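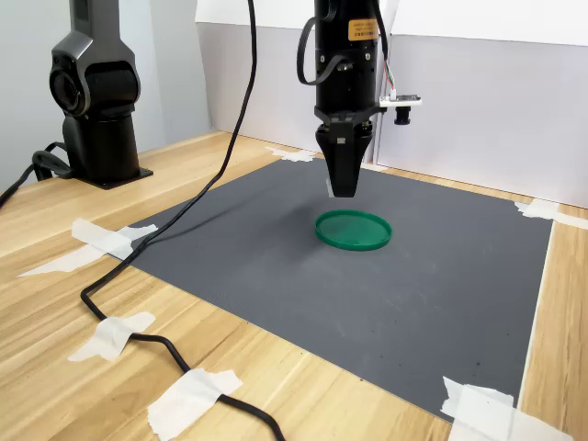

Catherine Dalgleish says you can't get a decent loaf out of a kitchen that sits at 62 all winter. Catherine. I have done it 3 times this month

ok so. cold kitchen bread, a thread, typing fast bc mine is in the oven

first thing – forget the clock. recipe says 2 hours, my dough says no. last week's took till bedtime and it was the best one yet

warm the water a bit more than you think. not hot. bath for a baby kind of warm

oven with just the light on is a great spot. put a note on the door. I preheated over a dough in June and the smell stayed for days

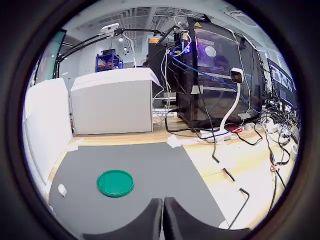
also use a straight sided jar for a spoonful of the dough and put a rubber band at the start line. way easier to judge then a big bowl

Matilde Simões asked about rye. rye goes faster for me even in the cold, so check it early. sticky as anything tho

salt goes in after the first 30 minutes here. my aunt puts it in right away and her bread is fine so do waht you like

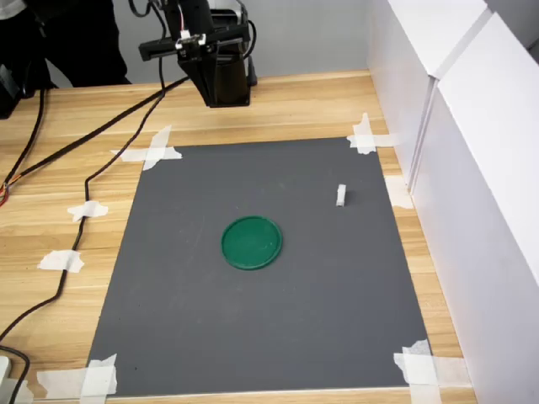
Light wood, gray wall, November 2025

and if it's still flat at bedtime just stick it in the fridge and go to sleep. bake it for breakfast

timer's going, 22 minutes with the lid on, now lid off. back later w/ the crumb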